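5. What Went Wrong: The Gripper That Said It Was Closed

I've put this section ahead of the results because if you only read one part of the paper and you run a similar setup, I'd like it to be this one. We lost a good chunk of November to a single fault, and the numbers in Section 6 make no sense unless you know about it.

Quick recap of the setup. The Tillbridge table is our play-kitchen bench: a white tabletop, a toy oven on one side, dishes and toy food spread over the rest, and one arm that moves things where the instruction says. The gripper talks to the arm through the Sombatkul controller, and our Kaltetti logger writes down everything the controller reports. We collected 2000 episodes of the Pundari tasks this way. In 29 of them the log says the gripper closed on the object and the object never left the table.

My first guess was bad grasp poses (it's always my first guess). I spent days replaying approaches and nudging the target point on the strawberries, which are small and roll if you breathe on them. No change at all. Then I plotted the failures against wrist angle and they bunched up at one end of the range, which pointed at the wiring. Figure 6 gives an idea of how much of it the arm carries along.

Figure 6. The play-kitchen table from overhead, arm reaching in from the bottom. One black cable loops over to the right of the wrist joint, and a long one runs off to the left and down past the small green dish.

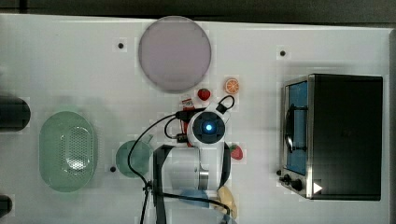

5.1 The fault itself

When the wrist turned far enough, the slack in the long cable ran out and the strain went into the connector. The power pins held, but the position signal dropped for a moment. You'd hope for an error at that point. What the controller did was hang on to the last command it had sent and hand that back to us as if it were a measurement. So if we'd told the gripper to close, the log said closed, even with the fingers wide open.

The dropout lasted up to 300 milliseconds, which doesn't sound like much until you remember the policy decides to lift inside that window. It reads "closed", it lifts, and up it goes with nothing in its fingers. Then the signal comes back, the true finger position shows up, and the policy does something odd – usually it froze over the table, and a few times it went back down fast and pushed whatever was underneath.

That second behavior is why I'm calling this a safety matter as well as a data problem. One of those fast moves happened while I was leaning in to reset the dishes. It missed me, and I was embarrassed more than anything, but my hand had no business being there with the motors live. We changed the reset routine that same afternoon: motors off first, then hands on the table, with no exceptions for "just fixing the pan".
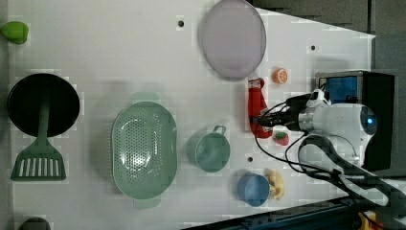 I should say why we took so long to catch it. The success labels came partly from the log, so several failures were marked as good grasps and we'd been happily training on them. The policy got a little worse each round and we kept blaming the new objects we'd added. I only noticed when I sat down and watched video next to the finger-position trace, which is dull work and which I'd been putting off.

5.2 What we changed

The hardware fix was boring. We gave the cable more slack, clamped it above the connector so the clamp takes the pull, and capped the wrist range in software until we'd tested both. That was 6 lines in a config file, and it should have been there from day one.

The software fix took longer. The logger now stores the commanded position and the measured position as two separate fields, each with its own timestamp, and a stale measurement stops the arm. We don't try to guess what the fingers are doing during a dropout. If the reading is old, the arm holds still and waits for a person to clear it. This cost us some speed, and a couple of us grumbled about the extra stops, me included!

To check the repair we went back to the tasks with the most wrist rotation. Moving the ketchup bottle was the nastiest of these, since the arm has to swing well out to the side and the bottle is long compared with the fingers.

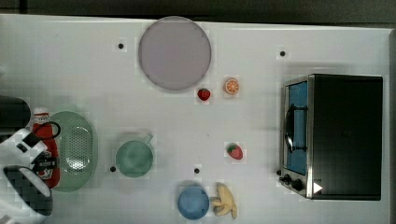 We ran the full wrist sweep with the cap removed and the fault didn't come back. I also pulled the connector by hand on purpose, with the arm parked, to make sure the stale-reading stop would fire. It did. The repaired logger has been the standard build since 2022-08-04, and every result in Section 6 uses data that was either collected with it or relabeled by a person watching the video.

One thing is still open. A very short dropout can fall between two samples and leave no trace in the timestamps, and we have no good way to tell how often that happens. We kept the raw controller messages for all the episodes in case somebody wants to go digging.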